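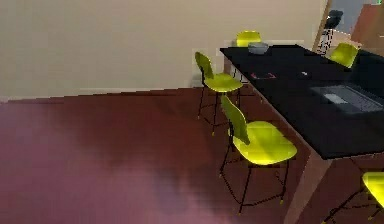

Dark red floor, black table, yellow chairs. Colour mood for the week!

1/ Right, beetroot thread. I've been dyeing wool with kitchen bits since April and I'm completely hooked, so settle in.

2/ Everyone warns you beetroot fades, and yes, it does. My first skein went from deep wine to weak tea on the windowsill. Still loved it. Knitted it up anyway (one very beige hat).

3/ Onion skins though!! Brown ones give you this huge, warm, eggy yellow and it stays put. I saved skins for weeks and the greengrocer in Plullham let me empty the bottom of the crate into a carrier bag. Bliss.

4/ Weighing matters more than I thought. I had 600 g of skins and split them over two pots. Soak the wool in alum first, warm it slowly, leave it overnight, don't poke it (I always poke it).

5/ The wool is Gavance, plain undyed double knit. Takes colour beautifully and doesn't felt if you're a bit clumsy with the heat.

6/ Next up is a blanket in maroon and yellow squares. 37 stitches across each one, garter stitch all the way, lovely telly knitting. The maroon will have to be madder, beetroot's had its chance.

7/ Between the two I want a border in something very pale, barely pink. A weak second dip in the madder pot should do it.
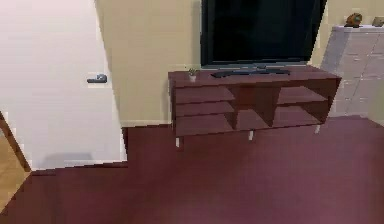 8/ Madder notes, for those who asked
Keep it under a simmer or it goes brown. Chalk in the water if yours is soft. First pot goes on Wednesday evening and I can't wait, will post the skeins once they're rinsed!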